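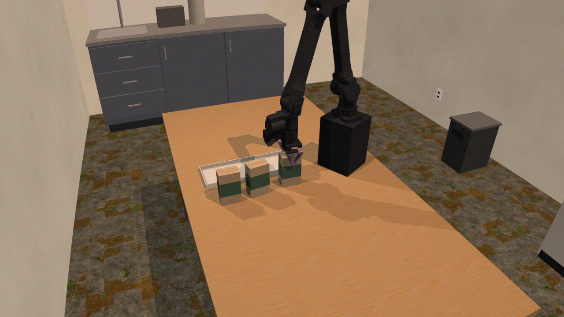

I want to write something about captions, because last week I put captions on 18 old videos and I learned a lot. Maybe it saves some time for another person. Thread.

First, which tool. I use Rondavia, the online editor, the free plan. Since the update this month it can make automatic captions when you upload a video. Before, I typed everything by hand in a text file, and a video of 20 minutes took me a full evening.

The automatic captions are good when one person speaks slowly. With two people speaking together it makes one long sentence out of both. You have to cut it yourself in the timeline.

My channel is small, interviews with people who repair musical instruments in Rellesmont. Many names, many special words. The name of my guest Tiburcio Cortés was written in four different ways in the same video. One of them was "the bureau".

So the most useful button for me is the word list. It is under Captions, then Language, then a small link at the bottom that says "My words". You put the names there BEFORE you press Generate. If you add them after, nothing changes in the old captions and you must generate again.

And when you generate again, all your corrections by hand are deleted. There is no warning. I lost the corrections for two videos like this. Please export the file first.

Gifty Essien asked me in the replies which format to export. I take SRT, it opens in any text program and you can repair it there. VTT is also possible, but Rondavia adds the color settings inside and my other player, Takstead, shows them as text on the screen.

About line length. The editor allows very long lines and on a phone they cover half of the face. I set the maximum to 32 letters and two lines. It looks a little short on the computer but most of my viewers are on the phone, so for me this is the right choice.

The timing is sometimes late, always the same amount in the whole video. Don't move every caption one by one as I did the first time! Select all, then there is a field called Offset. I write -0.3 and it is fine.

Music is a problem. When my guest plays the violin, the captions try to find words in it. In one place it wrote "yes yes yes Monday" for a whole scale. I delete these lines and write [violin] only.

For translation I have less experience. I tried English to Spanish for one interview. Rosalinda Ignacio read it for me and she said the sense is correct but the person speaks like a letter from a bank. She corrected the first half, and I will publish it when she has time for the second — no hurry.

Limits of the free plan: 10 caption files in one month, this is why I finished the last eight on a friend's account (thank you Seidu Antwi). Deleted files also count. I wrote to the support about this and have no answer yet.

Somebody will ask if captions bring more views. I don't know. The channel had 3,000 views in the month before and I did not look again. But two people wrote to me that they watch on the bus without sound, and one is hard of hearing and could follow a whole interview for the first time.

Next video is with Theophilus Ansah, about accordions. He speaks very fast, so the word list will be long. It should be online in January, with captions from the first day.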